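10월 월요일 오후
글쓴이: 느린발

Pludik 직물 공방 오픈데이 다녀왔어요

원래는 그 동네 시장만 보고 오려고 했거든요. 그런데 전날 묵은 숙소 벽에 Pludik 오픈데이 전단이 붙어 있는 거예요. 월요일 오후에 염색장이랑 직조실을 다 열어 준다고요. 제가 또 천이라면 사족을 못 쓰는 사람이라(집에 안 쓰는 리넨이 한 상자예요...) 시장은 아침에 후다닥 돌고 바로 버스를 탔습니다.

정류장 이름이 Sovau인데, 기사님께 세 번을 말해도 못 알아들으셔서 결국 전단을 보여 드렸어요. 내려서 개울을 따라 좀 걸으면 긴 벽돌 건물이 나옵니다. 간판이 작아서 한 번 지나쳤어요. 입장은 무료고, 입구에서 이름만 적으면 목에 거는 천 조각을 하나 줍니다. 이게 그날의 출입증이에요. 저는 겨자색을 받았는데 뒤에 오신 분은 아주 예쁜 청록색을 받으셔서 살짝 부러웠어요.

먼저 간 곳은 염색장. 문을 열자마자 냄새가 훅 들어오는데, 젖은 흙이랑 오래 우린 차를 섞은 것 같은 냄새예요. 싫지 않더라고요. 안내는 Marietjie Kruger 씨가 해 주셨는데 말씀이 엄청 빠르고 손짓이 커요. 호두 껍질로 낸 갈색이랑 양파 껍질로 낸 노랑을 번갈아 들고 설명하시는데, 같은 통에서 나온 노랑도 면에 들이면 연하고 양모에 들이면 거의 주황이 된대요. 통은 모두 4개였고, 그중 제일 큰 쪽 통은 그날 쉬는 날이라 뚜껑이 덮여 있었어요. 남색을 제일 기대했는데 하필이면 그게 쉬는 통이었습니다. 아쉬워라!

염색장에서 직조실로 넘어가는 복도가 의외로 좋았어요. 벽에 옛날 주문서가 쭉 걸려 있는데, 글씨가 어찌나 반듯한지 한참을 들여다봤네요. 식탁보 주문이 제일 많고, 간간이 교회 커튼이나 배 돛 수선 같은 것도 있어요. 어떤 주문서에는 귀퉁이에 고양이 낙서까지 있고요. 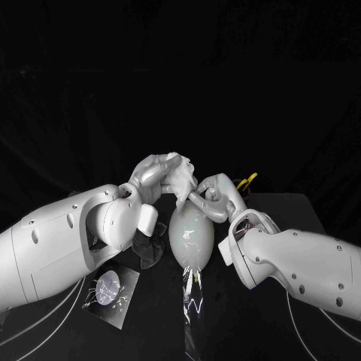
여기서 산 천은 집에서 그냥 세탁기에 돌려도 되나요?
첫 세탁만 찬물에 손으로 하고, 그다음부터는 약한 코스로 돌리면 된다고 합니다. 건조기는 피하고 그늘에 널어 말리래요.

직조실은 정말 시끄러워요. 귀마개를 나눠 주는데 끼고도 가슴까지 쿵쿵 울립니다. 제일 오래된 직기에는 경사(세로로 거는 실)가 990올 걸려 있다고 했어요. 그걸 사람이 하나하나 꿰었다는 얘기에 다들 한숨을 쉬었고요. 실 꿰는 일만 며칠씩 걸리는데, 중간에 한 올이라도 순서가 틀리면 무늬가 어긋나서 거기까지 다시 풀어야 한대요. 저는 단추 하나 다는 데도 실을 두 번 엉키는 사람이라 듣기만 해도 어깨가 뻐근했어요.

직기를 돌리시는 Lukian Tkachenko 씨는 말수가 적은 분인데, 누가 실수로 북을 떨어뜨리니까 슬쩍 웃으면서 주워 주시더라고요. 원하는 사람은 작은 손베틀에 앉아 몇 줄 짜 볼 수 있습니다. 저도 줄을 섰어요! 처음엔 가장자리가 자꾸 안으로 말려 들어가는데, 실을 비스듬히 넉넉하게 넣고 나서 바디로 치면 괜찮아진다는 걸 배웠습니다. 제가 짠 건 손바닥보다도 작고 한쪽이 불룩한데요, 지금 책상에서 컵받침으로 잘 쓰고 있어요.

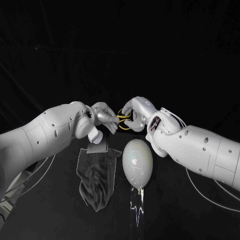

그렇게 손베틀에서 너무 오래 버틴 탓에 마감실 구경은 좀 급하게 했어요. 다 짠 천을 빨고, 펴고, 가장자리를 접어 박는 곳인데 앞의 두 군데보다 훨씬 조용합니다. 창이 커서 빛도 좋고요. 저는 단 처리 견본철이 제일 재미있었어요. 말아 박은 것, 올을 풀어 술을 낸 것, 모서리를 사선으로 접은 것까지 한 장 한 장 넘겨 볼 수 있거든요. 모서리를 사선으로 접는 법은 그림까지 그려 왔는데, 집에 와서 보니 화살표가 어디로 가는 건지 저도 모르겠네요.

매점은 출구 바로 옆이에요. 행주는 값이 착한 편이고, 담요는 만져만 보고 내려놨습니다. 자투리천은 무게로 파는데 제가 고른 게 딱 410그램 나왔어요. 계산하시는 분이 저울을 보더니 리본을 하나 더 얹어 주셨어요. 'Zitusine'라는 무늬 이름이 붙은 파란 줄무늬 조각도 한 장 들어 있는데, 이건 아까워서 아직 못 자르고 있어요. 베개 커버를 만들기엔 작고 주머니로 쓰기엔 또 너무 예쁘고... 의견 받습니다.

가실 분들을 위해 몇 자 더 적자면, 바닥이 울퉁불퉁하니 굽 있는 신발은 말리고 싶어요. 염색장은 덥고 복도는 추워서 겉옷은 벗기 쉬운 걸로요. 화장실은 마당을 건너가야 있습니다. 그리고 점심은 꼭 먹고 가세요. 공방 안에는 과자랑 커피밖에 없는데, 그 커피가 또 무지 써요. 저는 나와서 개울 건너 Sầm이라는 작은 국숫집에 갔는데, 국물이 맑고 고수를 따로 내 주셔서 좋았어요. 돌아가는 버스는 저녁이 되면 뜸해지니까 시간표를 미리 찍어 두시고요. 저는 한 대를 눈앞에서 놓치고 정류장에서 자투리천만 만지작거리다 왔습니다.

관련 글
- 비 오는 날 종이 공방 견학기
- 도자기 가마 여는 날, 새벽 기차 타고 다녀온 이야기
- 자투리천으로 책갈피 만들기
- 시장에서 단추 고르는 법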